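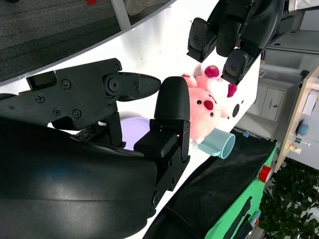

右手首のカメラから見た机の上。ぬいぐるみと水色のカップ。

部室では、ロボットに名前をつけないことになっていた。去年の部長が決めたことで、理由は聞いていない。だから私たちは右、左とだけ呼んだ。

課題は片づけだった。机の上のものを両手で持ち上げ、決められた場所に移す。大会の名前はソスウッド杯といい、地方の高専と大学のサークルが出る小さな大会である。参加費は一チーム二千七百十九円で、半端なのは保険料が入っているからだと要項に書いてあった。

私は操縦の係だった。手袋をはめて指を動かすと、少し遅れて黒い指が動く。その記録をためて、あとで学習に使う。フィーが記録の整理をし、カルーゾ先生が横で見ていた。ラッファエーレ・カルーゾ先生は機械科の非常勤で、日本語は上手だが、「つかむ」と「つまむ」をよく間違えた。

「今のは、つまむ?」
「つかむです」
「指は何本?」
「三本使いました」
「では、つかむ」

先生はノートに書いた。

ピンクのぬいぐるみは妹のものだった。豚だと私は思っていたが、フィーは熊だと言った。妹に電話で聞くと、どちらでもないと怒られた。記録用の表には「ぬいぐるみ」と書いた。

カップは簡単だった。縁に指をかければいい。難しいのはぬいぐるみのほうで、強く握るとへこみ、弱いと滑る。指先の力の値は画面に出るが、数字を見ていると手がおろそかになる。私は途中から画面を見るのをやめた。

三月に始めたとき、目標は千三百二十一回分の記録だった。なぜその数なのかとフィーに聞くと、前の年の優勝チームが千三百二十回だったからだと言う。夏休みの前に九百十二回まで来た。そこから進まなくなった。右の親指の関節が、ときどき言うことをきかなくなったのである。

ねじを締め直すと二日はもった。三日目にまた同じことが起きた。部品を注文する金は残っていなかった。ユルムという会社に古い型の在庫があると先生が教えてくれて、私が電話をかけた。出た人は品番を二回聞き返し、在庫はあるが送料が別だと言った。送料は二百円だった。部品代のほうは、先生が払うと言ったのを断って、三人で割った。

部品が届いた日、フィーは休みだった。私は先生と二人で親指を外した。六角のねじは思ったより固く、先生がレンチを押さえ、私が回した。外した関節の中には、細い糸くずがからんでいた。ピンク色だった。

「これは、つまむ」

先生はピンセットで糸くずを取り、白い紙の上に置いた。

新しい部品に替えてもよかったが、糸くずを除いて元の関節を戻してみることにした。動いた。親指を曲げ、伸ばし、人差し指の先に当てた。十分ほど続けても止まらなかった。届いた部品は袋に入れたまま引き出しにしまった。

翌日、フィーに話すと、しばらく黙ってから、三人で割った金のことを言った。私は謝った。フィーは、別に怒っているわけではなく、予備と書いて表に入れておくのだと言い、本当にそう入力した。

それから毎日、授業のあとに二時間ずつ続けた。ぬいぐるみの向きを変え、カップを倒し、また起こした。左手でぬいぐるみの耳のあたりを押さえ、右手で下から支えるやり方がいちばん落ちにくかった。フィーは失敗した回も消さなかった。落ちるところを見せないと落とさないようにならない、というのがフィーの考えで、私は半分だけ賛成していた。

大会の申込用紙は先生が持ってきた。日付の欄に2021年8月11日と書き、チーム名の欄で手が止まった。名前をつけない決まりがあったので、誰も考えていなかったのである。

「ロボットの名前ではない。チームの名前です」

先生が言った。それならいいだろうということになった。フィーが携帯で妹に電話をかけさせろと言うので、番号を教えた。フィーはぬいぐるみの名前を聞いていた。しばらくして、用紙に「ウォトサイド」と書いた。

「どういう意味」
「知らない。本人がそう言ってる」

私は手袋をはめ直した。先生がノートの新しいページを開き、フィーが記録を始めた。机の上のぬいぐるみは少し傾いていた。私は人差し指を伸ばし、右の指が遅れて伸びるのを待った。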